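Re: Limescale and descaling intervals, hard water areas
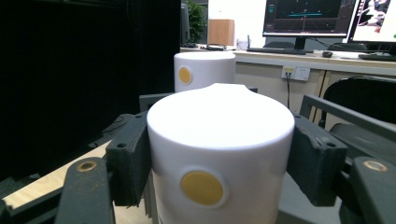

Mỹ Vi wrote:
> Our supply is 300 mg/l as calcium carbonate. I descale the
> kettle every 2 weeks with citric acid and the scale is back
> within days. Is a stronger solution the answer, or should I
> fit a softener on the kitchen tap?

A stronger solution will not slow the return of scale. The rate depends on the hardness and on how much water you boil, so the acid only sets how quickly the existing layer comes off. I use 20 g of citric acid per litre, warm but not boiling. Near boiling you can form calcium citrate, which is less soluble and harder to shift than what you started with.

On the softener: an ion exchange unit such as the Plindard will stop the scale, but it raises sodium, and most installers leave one unsoftened tap for drinking. That is usually the kitchen cold tap — the one you fill the kettle from.

A jug filter is the cheaper test. With a fresh Flokon cartridge my readings fell from 19 degrees (German) to 8, then crept up over the month. Change it by litres used if you keep a tally.

MacDonald asked in August about phosphate dosing. I have no figures for kettles, only for combi boilers, and would not carry them across.

Could you post the alkalinity from your supplier's report as well?

Brayden Penner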